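Pelesska Public Affairs Forum
Board: Parliament and Constitution
Topic: Recognition of the Leader of the Opposition in Flaltuvura

M_Isah
Members will be aware that the Speaker of the Flaltuvura assembly has deferred a ruling on which group is to be recognised as the official opposition. The Tamiru Alliance holds 17 seats. The Koltusard Front holds 14, but has an agreement with six independents who have undertaken to vote with it on supply. The Front claims that this gives it the larger bench.

I should be grateful for views on whether the standing orders permit such a claim. Order 6 refers to "the largest party not represented in the ministry". It does not define a party.

F.Riviere
The order is plain enough in my reading. A party is a body registered as such before the poll. The six independents stood under their own names, and one of them won Koltusard North by 1,431 votes against the Front's own candidate. It would be a strange outcome if her election were now to be counted in favour of the party she defeated.

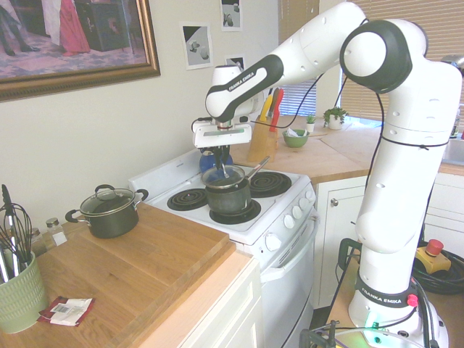 I would add that the post carries a salary, an office and a right of first reply in the budget debate. These are public resources and should follow the result of the ballot. Agreements signed afterwards are a private matter between the members concerned.

Annelies Leemans
I cannot agree with the previous contributor. The assembly has always treated the working groups in the chamber as the relevant bodies. Seats on the scrutiny panels are shared out by group, and the six independents have been placed with the Front for that purpose. The Speaker approved that arrangement herself. It is difficult to see how they can belong to the Front's group for the panels and to no group at all for Order 6.

F.Riviere
The panels are governed by Order 22, which uses the word "group". Order 6 uses the word "party". The drafters had both words available to them.

Annelies Leemans
The two orders were adopted eleven years apart and by different assemblies. I would not place much weight on the choice of noun.

Usman_F
May I ask a practical question? The Alliance supported the government on the land registration bill and abstained on the ports bill. Several members in my district have asked how a party that votes with ministers on their main business can be said to oppose them. Is there any provision under which the Speaker may take voting conduct into account?

M_Isah
There is none that I can find. The matter was raised in the last assembly and the Clerk advised that recognition did not depend on how members voted – only on whether they held ministerial office. That advice was not published in full, so I quote it with caution.

Sille Ásgeirsdóttir
For those who do not follow the Flaltuvura press, I copy the opening of the notice issued by the Speaker's office. The remainder concerns sitting hours. 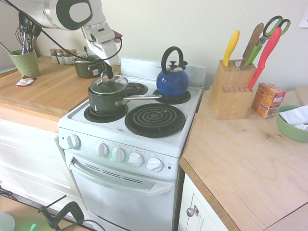
FLALTUVURA, November – The Speaker has received written submissions from the Tamiru Alliance and the Koltusard Front regarding the office of Leader of the Opposition. Both submissions have been referred to the Clerk for advice. Until a ruling is given, the right of first reply shall alternate between the two, beginning with the Alliance. No salary shall be paid in respect of the office during this period.

Usman_F
Thank you. I had not seen the sentence on salary. It seems to me a fair interim position.

F.Riviere
I regard it as unfair to the Alliance, which has the stronger claim on any ordinary reading and is being asked to share an office with a smaller party. I would expect an objection when the assembly next sits.

Annelies Leemans
The Front may well object too, given that the Alliance is to speak first.

M_Isah
I have written to the Clerk's office to ask whether the earlier advice may be released, and will post any reply in this topic. Members who hold copies of the submissions are asked to provide the relevant paragraph numbers when quoting from them.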